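Collecting by Hand: A Talk With the Team Lead at Jolport's Lovville Lab
8 January 2024

Jolport rents the second floor of a former print shop in Lovville. The company has one customer for this work, a toy maker called Hitelex, and one goal for the winter, which is to teach a pair of small arms to handle soft goods. The person who runs the collection asked that we leave names out and talk about the work.

"We record people driving the arms," the team lead said. "An operator moves a pair of handles, the arms follow, and we save everything. One run from start to finish is an episode. The model trains on episodes."

By the end of December the team had 1,098 of them on soft toys. The target is 3,000. Of the ones recorded so far, 292 were thrown out.

"Mostly for pauses," the lead said. "The operator stops to think, and the arms sit there. If you leave that in, the model learns to sit there too."
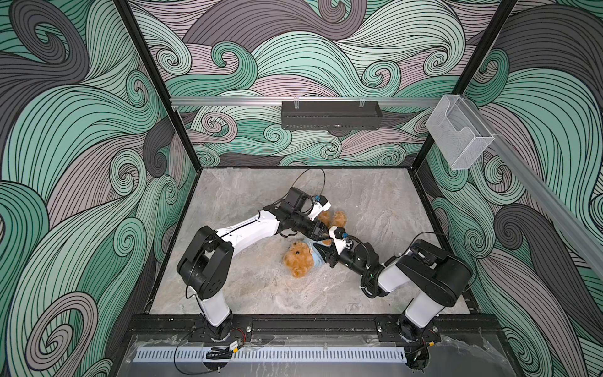
The lead came to Jolport from a packaging plant, where the robots lifted boxes and the boxes were all the same. Plush was a change.

"A box has corners. You know where it is. With a stuffed toy you press on one side and the other side moves. Put clothes on it and now you have two soft things, and they don't move together. The sleeve goes one way and the arm stays put."

Early on the team wrote a script for each task, with the order of every grasp. They dropped it after the first few weeks. The episodes looked clean, but the model trained on them failed whenever a toy was turned a little. Now operators get a start and a goal and pick their own way between them.

"I want to see people do it differently," the lead said. "I also want to see them miss and fix it. A miss with a good recovery stays in."

Views are recorded from the workspace and from the gripper. I asked which matters more.

"For getting there, the wide one. Once you're touching the cloth, the close one. From above, the arms cover up what you care about." 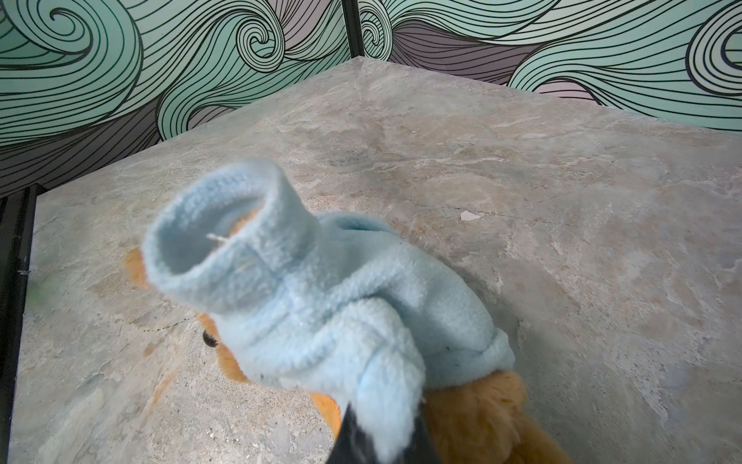 Every episode goes through Rennie, the in-house review tool, where a second person watches it and marks it keep, trim or drop. Reviewing takes longer than the lead would like. An operator works 3 hours at most before switching over to review.

"Your hands get lazy after that. You can see it in the data. The grasps get wide and everybody starts coming in from the same side."

Hitelex wants to know when the arms will run without an operator. The lead would not give a date. The next batch adds new starting positions, and the team plans to train again once those are in.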